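Grekness publishes open practice guide for two-armed robots at shared tables

Last updated: July

Grekness has released the first full edition of its practice guide for two-armed robots that handle everyday objects on tables and benches. The guide is free to read, free to copy and free to adapt, and it is out now in English, with a French edition to follow.

The Stusari Guide, named after the test program it grew out of, sets out how a tabletop task should be planned, rehearsed in simulation, checked and signed off before a real arm is switched on beside a real person. It is written for the labs, colleges, kitchens and small workshops that are bringing in their first pair of arms and want to start with good habits.

We are thrilled to see it finished. The big machine safety standards do an excellent job on cages, stops and guarding, and the guide leans on them throughout. What we kept hearing from our members was that the ordinary, fiddly part of the work had very little written down. How much clear bench should there be between a hand and the nearest object? Which arm gives way when both are headed for the same tray? Who decides that a rehearsal in simulation is good enough? Every team had its own answers, usually kept in somebody's notebook, and many of those answers were very good ones!

So we gathered them up. Over the life of the program, member sites logged 1,419 simulated runs of household and catering tasks: packing a box, clearing crockery, loading and carrying a tray, passing an item from one hand to the other. Each run was stored with its layout, its settings and a short note from whoever was at the desk.
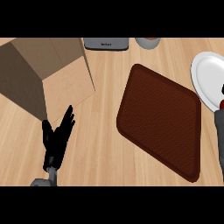 The notes turned out to be the most useful part of the whole collection. They showed where people hesitated, where they reset a run and where they disagreed about what counted as a finished task. Most of the rules in the guide can be traced back to a note of that kind, and the reference is printed in the margin so readers can look up the original.

The guide has four parts.

Part 1, Layout, covers the table before anything moves. Teams record where each object starts, which objects may be touched and which are only there as clutter. Items close to the limit of an arm's reach have to be listed separately, and so does anything one arm could block from the other. The layout sheet is a single page and we have tried hard to keep it that way.

Part 2, Right of way, deals with two arms sharing one space. At any moment one arm is named the lead and the other holds or yields. The lead can change during a task, but the change must be written into the plan ahead of time. Multi-fingered hands get their own section here, as an open hand takes up far more room than a closed one and a plan made for one shape should not be reused for the other without a fresh check.

Part 3, Rehearsal, explains what a simulated run can and cannot stand in for. A task must be completed three times in a row from the same layout, then again with the starting positions shifted. Weight, friction and the behaviour of anything that can spill or sag are to be marked as unproven until they have been tested on real hardware at reduced speed. We expect this part to get the most discussion and we welcome it.

Part 4, Sign-off, is the shortest. It asks for two signatures, one from the person who built the task and one from a colleague who did not. The second signer gets the layout sheet, the run log and the right to say no without writing a report about it.

Sites that have been working with the draft tell us it has already changed their routine. At Stisach, which trains catering staff to work alongside robotic helpers, the layout sheet is now filled in at the start of every session, including the ones where the arms stay parked. The Pană workshop has gone a step further and taped the right-of-way rules to the wall at eye level, with the current lead arm marked by a coloured magnet. We liked the magnet so much that it went into the appendix.

The guide is voluntary. It does not replace any law, code or standard that applies where you work, and meeting it does not amount to certification. If a local rule is stricter, follow the local rule. Where the guide is stricter, we hope you will give it a try and let us know how it went, especially if it slowed you down in ways that did not seem worth it.

Comments on this edition are open to everyone, members or otherwise. The most helpful comments name the section, describe the task and attach the layout sheet. Sites with simulated runs of their own are warmly invited to add them to the shared log, and failed runs are every bit as welcome as clean ones. The next edition will include a chapter on soft goods such as cloths and bags, which gave our testers no end of trouble and some very entertaining notes.

Copies of the guide, the blank layout sheet and the sign-off form can be requested from the Grekness standards desk. Printed copies are available at cost for training centres and public libraries.

About Grekness

Grekness is a member-run association that supports safe, practical automation in small workplaces. It runs the Stusari test program, keeps the shared run log and offers introductory workshops for people who are new to working beside robots.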